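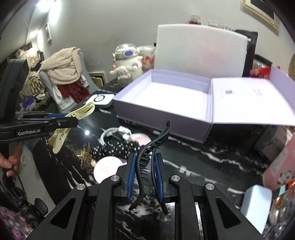

Can a robot tidy a dressing table or a small desk for you yet?

Tidying is the chore that gets promised most and tested least. A machine can pick up a hair clip and put it in a box if someone sets the job up carefully, and for most homes the setting up takes longer than the tidying. What you can do is run a fair test of your own before you spend money, and that's what this page covers.

We wrote it after reading the Zudeck brochure, which promises a clear surface "while you make coffee." We make coffee quickly. We'd like to know what was on the surface.

What you need

A table with your own clutter on it. Don't use the sample kit. The Moren kit comes with foam blocks, and foam blocks forgive everything.
One open box with a lid.
A clock.
A notebook, or the back of an envelope.

Step 1. Leave the mess alone

Don't straighten anything before the test. Demonstration tables are usually spaced out so that each item sits by itself with clear room on every side. Yours won't be. If the earphones are lying up against the makeup compact and a scrap of cloth is bunched next to both, leave them that way.

Step 2. Start with the hair clips

A claw clip is a good first item because it looks easy. It's small and curved, it has teeth down one edge, and there are few flat places to hold it. Squeeze it in the wrong spot and it opens. Try a dark one and a pale one. Dark clips on a dark tabletop are hard for some camera systems, and a black clip on black marble is about as unkind as you can make it.

Write down whether the clip was picked up, whether it got to the box, and whether it was let go inside the box. Those are separate results. Sellers like to report the first one.

Step 3. Move on to chains and cables

Put a necklace in a small heap, the way it lands when you take it off at night. Do the same with a pair of wired earphones. Ask for each to be put away without dragging its neighbors along.

Most machines we've read about do badly here, and so do most people in a hurry. The difference is that a person notices the lamp sliding toward the edge.

Step 4. Close the box

Ask for the lid to be shut once the clips are in. A light gift box will slide when its lid is pushed, so one hand has to steady it while the other closes. Two arms are needed, and they have to agree. If the machine you're looking at has one arm, find out what it does instead. The Gridiner leaflet says the box should be "secured in advance," meaning you tape it down.

Step 5. Time all of it

Start the clock when you begin unpacking the machine, and stop it when you've put the machine away. Charging counts. So does picking up what fell on the floor.

Then clear the same table by hand and time that too. Our own clearing took 2 minutes, including the chain.

Step 6. Do it again with things moved

One good run tells you very little. Shift the box to the other side, turn the lamp on, turn the ceiling light off, and repeat. The Tôn manual suggests 200 practice runs for each new item. Think about how many kinds of item are on your table and whether you want to spend your evenings that way.

How to read your results

If the machine managed the clips but not the chain, it can sort firm objects. That may be useful in a packing room where the same clip comes down the line all day. It's less useful in a bedroom.

If it managed the chain and the lid in changed light, with no help, we'd like to hear from you. Please say how many tries you threw out.

If it stopped and waited to be told what to do, give it some credit. Stopping is better than sweeping a jar off the table.

Could this change? Probably. Grippers with soft pads hold odd shapes better than bare metal does, and learning from how people handle real objects seems a more sensible route than writing a rule for every clip. We'll rerun the test when something on sale claims to pass it. Until then a shallow tray next to the mirror does most of the work, and it needs no updates.

Related pages
Folding towels: what the speed claims leave out
Can a machine load your dishwasher, or only a clean one?
Shop-floor bin picking, and why the bins are always tidy
Questions to ask before a home robot trial
Untangling a necklace by hand

Contact us | Copyright, all rights reserved | Page 591 | Back to top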